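Shared Workshop Builds > Arms and grippers
Thread: Bin picking with a secondhand arm, cable trouble

rallden_bench
Posted 20 May 2023

Third update on the bin picker at our shared workshop. The arm will now go down into the metal bin and come back out without me hovering over the stop button. Reach is fine. I'm running it at 143 mm/s on the way down and 500 mm/s once it is clear of the rim.

What I'm not happy with is the cabling. The yellow cable and the black bundle loop out over the bin, and when the wrist turns past a certain point the loop tightens and pulls. I've been using soft toys and odd plastic bits as test objects, as they're all awkward shapes and it doesn't matter if one gets squashed.

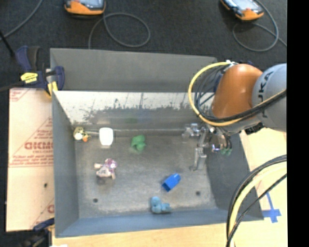
Gripper over the right side of the bin, clamps on the left corners.

Questions:
1. Would you shorten the loop or move the fixing point further back?
2. Is clamping the bin to the bench good enough, or should I bolt it?

wbenitez
Don't shorten it. You'll lose the slack you need when the wrist goes round and then you'll be buying a new cable. Move the fixing back along the arm and let the loop sit on the outside.

covitz_tom
I'd disagree with that. A long loop over a bin catches on things sooner or later. Mine caught the rim and dragged the bin 8 mm before I noticed, and every pick after that was out. Shorten it and limit the wrist in software.

wbenitez
Limiting the wrist is fine if all your parts lie flat. These don't. He'll need the odd angles for anything up against a wall.

Gisela B
One object is up against the far wall as it is, and there's one in the corner. That corner is where ours at Sterkamine used to fail. The finger touches the wall before it gets round the object. We ended up putting a sloped insert in the bottom so things slid back towards the middle.

On question 2, clamps are all right for testing. Put tape on the bench at the corners so you can see if it has moved.

rallden_bench
There's a blue tape cross by the near right corner already. I'll add more. What did you make the insert from?

Gisela B
Folded sheet, 820 mm long before bending. Ours was a bigger bin than yours.

covitz_tom
An insert is cheating a bit. Sort out the approach angle first.

Gisela B
It took an afternoon and the corner picks stopped failing. Call it what you like.

rallden_bench
Going to try moving the fixing first as it's only two screws. If it still pulls I'll try the wrist limit. Bolts can wait until September when the bench gets replaced.

wbenitez
Mark where the fixing is now before you undo it.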